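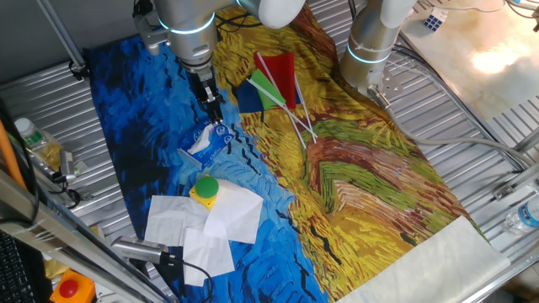 The Devstead town library will start lending printed fabrics and wall hangings in May, adding a fourth collection to the books, tools and board games that residents can already take home with a library card.

The new textile collection opens with 164 pieces. Most are large cloths printed with paintings, along with some quilts, table covers and plain backdrops that schools have been asking for. Borrowers can keep a piece for six weeks and renew it once if no one else has put in a request.

Imtiaz Navaratnam, who runs the lending desk, said the idea came out of a survey the library did last fall. Renters in particular said they wanted something on their walls but did not want to buy art they might not be able to take with them.

"People move a lot here," Navaratnam said. "They've got a bare wall and a lease that says no paint. A cloth goes up with a few clips and comes down in a minute."

The library looked first at lending framed prints. It dropped that plan after pricing glass, insurance and storage. Fabric folds flat, goes through a washing machine and can be mailed to the two branch locations in the regular book crates.
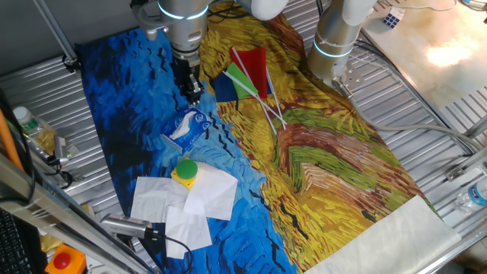
A printed cloth with a painted brushstroke pattern in blues and yellows.

Startup costs came to $3000, paid from the library's gift fund. The money covered shelving, cotton storage bags, a steamer and the first round of purchases. The rest of the pieces were donated, including 78 from Wetano, a curtain and bedding store on Miah Street that closed its showroom over the winter.

Each piece has a sewn-in number and a tag with washing instructions. Borrowers are asked not to wash anything themselves. Returned items go into a separate bin and are cleaned at the main branch before they go back out, so there may be a wait of a few days between one borrower and the next.

Nails, staples and tape are not allowed. The library will hand out clips and a hanging rod with each of the larger pieces, and staff can show people how to use them. The rods come in two lengths and fit in the back seat of most cars. Anyone taking the bus can ask for the folding kind, though there are only a few of those.

There is no charge to borrow. A lost piece costs the borrower whatever the library paid for it, up to a limit of $100. Small stains and pulled threads will not be billed – staff expect a certain amount of wear and have set aside money for repairs.

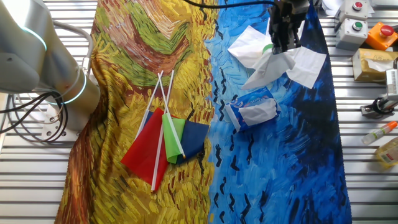 Navaratnam said the paintings were picked by going through the art books that get checked out most often. Landscapes made up the biggest share of the list, and flowers came next. The library kept to older works that are free to reproduce.

Teachers from the elementary school have already reserved several pieces for the end of the school year. The Cakulen senior apartments asked for a rotating set for the dining room, to be changed every two months, and the library agreed to try it through the end of the year.

Residents who want to donate should call the lending desk first. The library can take clean fabric without holes, at least three feet on the shorter side. It cannot take rugs, clothing or anything that has to be dry cleaned.

The full list can be searched in the online catalog under "textiles," with a photo and measurements for each item. A paper binder will also be kept at the lending desk. Holds can be placed now for pickup once the collection opens, with a limit of two pieces per card.

Recent items
Miah Street sidewalk work moves to the north side
School board sets hearing on bus routes
Cakulen apartments to get new elevator
Tool library adds pressure washer, drops tile saw
Summer reading sign-up opens at all branches
Water main flushing schedule for Devstead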